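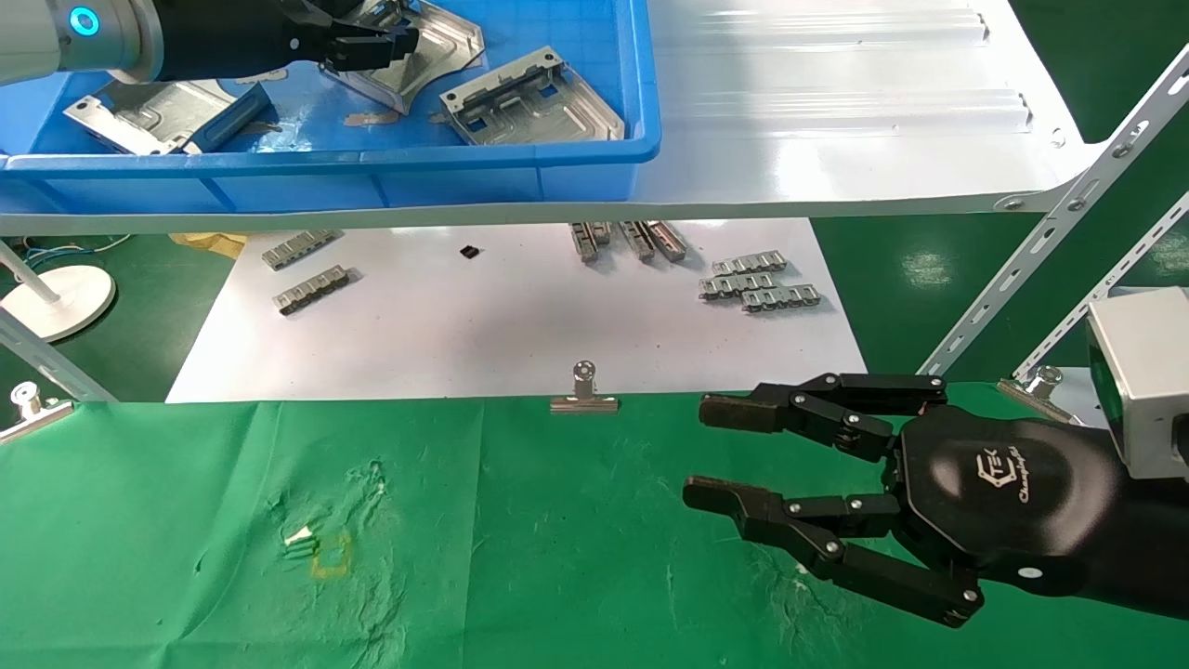 Akness Parts Tray, Blue, Large – Bench Review

By Seraina Hubmann
March
248 shares | 8 comments

I sort small metal parts most working days, and for years I did it out of cardboard box lids. The lids sag and the corners split. This winter I bought two of the blue plastic trays Akness sells for bench use and put them on the shelf over my work table. I have now used them long enough to say what they do well and what they don't.

The tray is a plain rectangle with low walls. The floor has a faint square grid molded into it. I expected the grid to be decoration, but a flat bracket is easier to pick up off it than off a smooth floor because a fingernail can get under the edge. It does very little for bent parts, which sit on whatever corner they like.

Color matters more than I thought it would. Silver sheet metal shows up well against the blue, and so do the little foam pads and bits of tape that end up in the bottom of any tray I own. In a gray tray I would lose them until they stuck to something. The grid does make it harder to sweep them out with a brush. I tip the tray over the bin and tap the back, and one or two pads still stay behind.
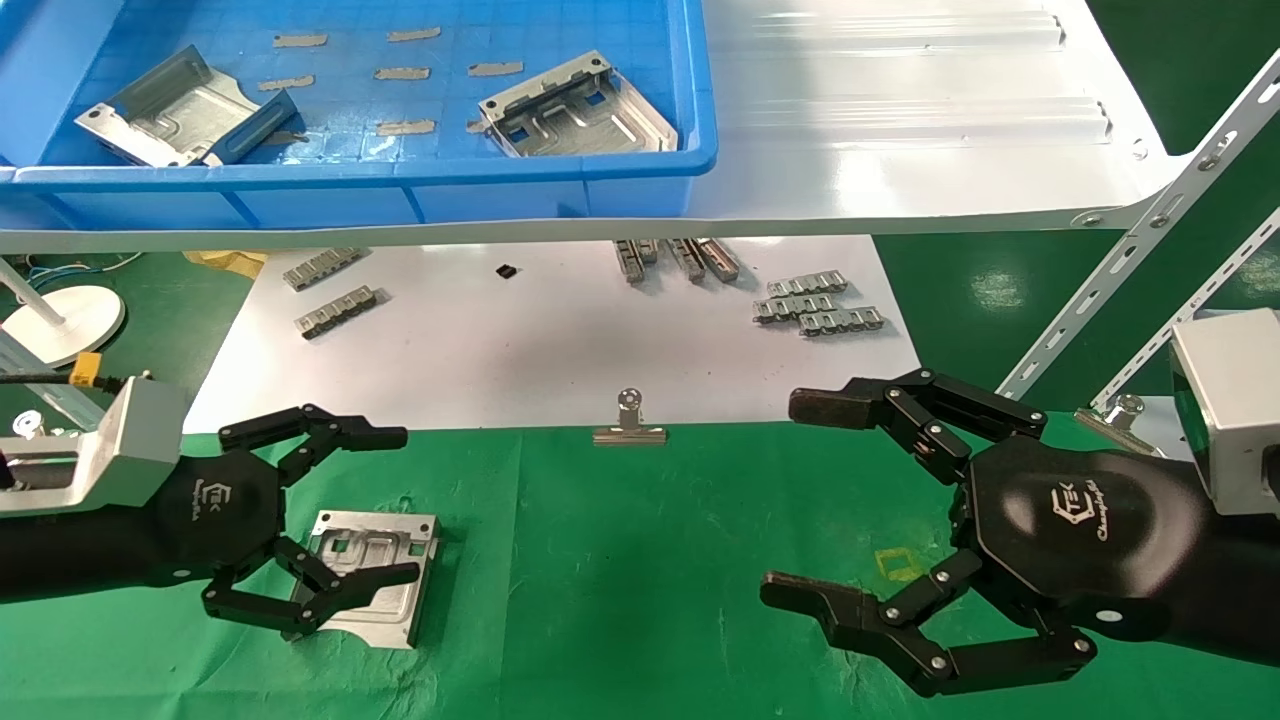 Brackets and plates go in the tray. The toothed strips and the other small pieces I keep off to one side on a sheet of white paper. Akness sells a divider set for this tray and I tried it. The dividers are too loose to hold back anything thin, and strips slide under them as soon as the tray is moved. A sheet of paper costs nothing and a tiny black part is easy to find on it. I sent the dividers back.

Stiffness is good. I have carried a tray loaded with steel brackets across the shop by one end, and it bent a little – less than the Plerkham tray I had on loan, which folded enough to dump a part on my shoe. The Plerkham has taller walls, though, and if you move trays all day over a rough floor you may want those. The Teshome version is the same size as the Akness with a smooth floor and a lid. The lid is poor.

Complaints. The rim is sharp on the underside where the molding was trimmed, and I took a file to both of mine. The trays nest so tightly that two empty ones take real effort to pull apart. The label glue also leaves a patch that picks up dust.

I would buy it again for sheet-metal parts and skip the dividers. For screws and washers get something with compartments built in.

Rating: 4 out of 5

Related
Cinside shelf brackets, one year in
Plerkham deep tray: short review
Which bench mat for a metal table?
Label glue and how to get it off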